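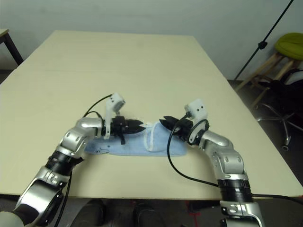
A light blue cloth with a white edging on the cream-colored table.

Inger Vídalín has been in charge of the linen at Lonness for nine years. Lonness is a guest house with a small restaurant and a bathhouse behind it, and all three send their laundry to the same room on the ground floor. I visited in November, when the bathhouse is at its busiest, and talked with her through most of a morning while she worked.

I asked first how much comes through the room in a week.

"In summer it's less than people think, and in winter it's more," she said. "A full week now is 600 pieces. That's towels, hand cloths, kitchen cloths, pillowcases, the lot. Sheets I don't include. Sheets go out to Zasby and come back pressed."

Zasby is a commercial laundry in the next town. Lonness used to send everything there. Vídalín brought the smaller items back in her second year, over the objections of the owner at the time.

"The towels came back hard. They were clean, I have no complaint about that, but they were pressed like paper and they'd crack when you opened them. Guests would say something. And they folded them in a way that didn't suit our shelves, so I was refolding all of it. I said if I have to fold it anyway I may as well wash it."

The fold is what I had come to ask about. A friend who stayed at Lonness last spring told me that every towel in the place sat exactly the same way, on the shelf, on the bed and on the rail in the bathhouse, and that she had gone home and tried to do it herself without getting it right.

Vídalín said this is a common complaint. "They try to start in the air. They hold it up under the chin like you do with a sheet, and they fold it down the front of themselves. You can do that and it will be folded, sure. It won't be square. You need a table."

What kind of table?

"Big and plain. A light color is good, you see the stains against it. Smooth, so the cloth slides when you want it to slide. My mother used the kitchen table with an oilcloth over it and that was terrible, everything stuck."

She is particular about height. She had the tables at Lonness raised when she took over, and she has been asked about it so often that she keeps the number ready. "The old one was 32 inches. That's fine for sitting, or if you're short. I'm not short. I stood at that thing for one winter and then I told them, either the table goes up or I go home."

Her method, when she describes it, doesn't take long. The cloth goes down flat with the label or printed mark facing up and toward her, at the left. She smooths it from the middle out to the sides. Then she finds the hem.

"The hem is the only part of a towel that's straight," she said. "The rest of it moves. Terry cloth will stretch one way after washing and shrink the other way, and if you line up the body of the cloth you're lining up nothing. You take the hem by the two corners and you bring it to where you want it, and you let the middle go wherever it goes. Then you smooth it again."

I tried one. I picked it up too far in from the corner and the edge curled over on itself, so that the hem made a loop across the middle of the towel. She reached over and pulled it flat.

"Everybody does that. You grabbed the cloth. You have to pick up the corner, right at the corner, with not very much in your fingers. If you take a big handful then you've already made a fold you didn't ask for."

My second one was a little better. She put it in the pile with hers and then, a few minutes later, took it out and did it over.

For bath towels she folds lengthwise in thirds, then in half, then in half again. Hand towels go in thirds and then once across. Kitchen cloths are folded in quarters and stacked. She doesn't roll anything, although the previous manager of the bathhouse asked for rolled towels for a while.

"Rolled looks nice in the basket. Then one person pulls from the bottom and you have them all over the floor. Also you can't see if one has a hole. With a flat fold you have the edge in front of you, and a bad edge you notice."

Color is the other way she keeps things in order. The bathhouse has light blue, the guest rooms have white, and the kitchen has gray. It was her idea, and it came from a mistake with a kitchen cloth that had been used on a grill and ended up on a guest's bed.

"You couldn't tell. It was white, it was folded, it looked like a small towel. But it smelled like fish. After that I said different colors. The blue we got from Đoàn, and I've stayed with them. They're 100 percent cotton and the edging holds. I've had other ones where the edging goes wavy after a few washes, it shrinks more than the towel does, and then you can't fold those straight no matter what you do. I cut those up for rags."

When does a towel become a rag? She thought about that one longer than the others.

"When I wouldn't want to dry my face with it. Some of them look fine and they're done. They don't take up water anymore, they just push it around on you. Softener does that, so we don't use softener. And some of them look old, the blue is uneven, one part darker than the other, and they're still the best towels in the house. I keep those. I've had a guest ask if she could buy one of the old ones."

Did she sell it?

"I gave her a new one and she was disappointed."

There are 2 racks for the finished linen, both from Ploditz, bought secondhand from a hotel that was closing. The shelves are wire, which she likes for the air and dislikes for the marks it leaves on whatever is at the bottom of the stack. She lays a rag across each shelf first. New stacks go in behind or underneath and old ones come out from the front or the top, depending on the shelf, so that the same few towels don't get used over and over.

"If you don't do that, you have ten towels that are worn out and fifty that are brand new and smell like the closet," she said. "The first year I found some at the back that still had the store tags on. They'd been there so long that the elastic bands around them had gone to crumbs."

The day's work begins at 6:30, when the first load from the night before comes out of the dryer. She folds warm whenever she can. A towel that has sat in a heap gets creases that will come out in use but make it hard to get a clean fold, and she would sooner give it another ten minutes in the dryer than fight with it. Kitchen cloths she leaves for last. "Those can wait. The cooks don't look."

The cooks, according to her, are the hardest people in the building to supply. They take more than they need in the morning and hide them. She has found stacks behind the flour, in the drawer with the baking paper, and once in the bread oven, which fortunately was off. There is a limit on how many each cook can sign out, which she wrote up herself and taped inside the kitchen door. It has been taken down twice.

"I put it back up. We don't discuss it."

She learned the work from her mother, who took in washing at home, and then worked in a hospital laundry for several years before Lonness. The hospital, she said, was good training but she wouldn't go back. The quantities were too big to care about any one item. She likes knowing the stock. As we talked she picked out a hand towel with a pulled thread near the hem, trimmed it with small scissors from her apron pocket, and told me it had been caught on the same hook as another one the week before. She had already asked for the hook to be filed down.

I asked whether she folds the same way at home.

"No. At home I have one shelf and a husband. He folds in half, then in half, and then he sort of presses on it." She showed me with her palm. "It's on the shelf, it's dry, I leave it. If I start doing it over he'll stop doing it."

And for someone who wants to get it right at home, with an ordinary table and an ordinary amount of laundry?

"Clear the table first. All of it, not just one end. People make a little space between the mail and the fruit bowl and try to fold a bath towel in it. Then do all the same kind together, all the big ones, then all the small ones. Don't switch. And pick one way to fold and measure your shelf before you pick it. If the shelf is narrow, thirds. If it's deep, I'd do halves. My sister folded everything in thirds for years and it stuck out over the front of the shelf, and she kept telling me the shelf was wrong."

By then the next load had finished, and it was bathhouse towels again. She shook one out, laid it down, found the corners and asked me to move my notebook off the table.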